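Balledura Forums > Manipulation > Papers and results
Thread: Mallivano handover result, does it hold up?

purby_dan
Anyone read the Mallivano write-up yet? They train a policy only on people using hand-held grippers, no robot in the loop, 1,244 demos over 21 household objects. The claim is that two-handed passing transfers to real arms with no extra data. I'm not buying it. A person fixes a bad grasp without thinking, and that fix gets recorded as if it were the plan.

Diệp Văn
I worked on the collection for that one, so weigh this accordingly. 287 of the demos are handovers. The rest are single-hand pick and place. Operators were told to go slow and start over if they fumbled. 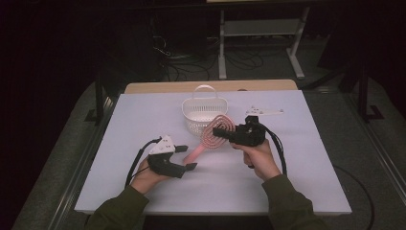 purby_dan
My trouble is with the word "transfer" more than the demo count. A human wrist gives in ways a stiff arm won't, and the gripper poses alone don't tell you how hard anyone was pushing. Take the pink paddle thing: the right tip is across the ridged oval head and the straight handle ends in the gap of the open left jaws. A person can feel their way through the next inch. What does the policy get at that point? Pose and pixels — that's it.

Hòa Âu
It gets gripper width too. And plenty of force-blind policies do fine on light plastic stuff. I think you're asking this method to solve a problem it never said it solved.

purby_dan
The abstract says "contact-rich." Their word.

Hòa Âu
Fair. I'd have cut that word.

mac_and_wire
What bugs me is the test set. They held out 2 objects. Two! And one of them is another long-handled kitchen tool, so the policy has seen that shape all day. Show me a mug or a wet sponge.

Diệp Văn
The mug was tried in May on the Mạc arms. It did badly and it's in the appendix, last table.

mac_and_wire
Then why is it in the appendix?

Diệp Văn
Page limit. I argued for the main text and lost.

purby_dan
So the failure that would answer my question is in the back and the good number is on page one. I'll read the table, but I still want to see the same policy with the width signal removed before I believe any of it.

Hòa Âu
I have the checkpoint and can run that one. Give me a couple of weeks, the arms are booked.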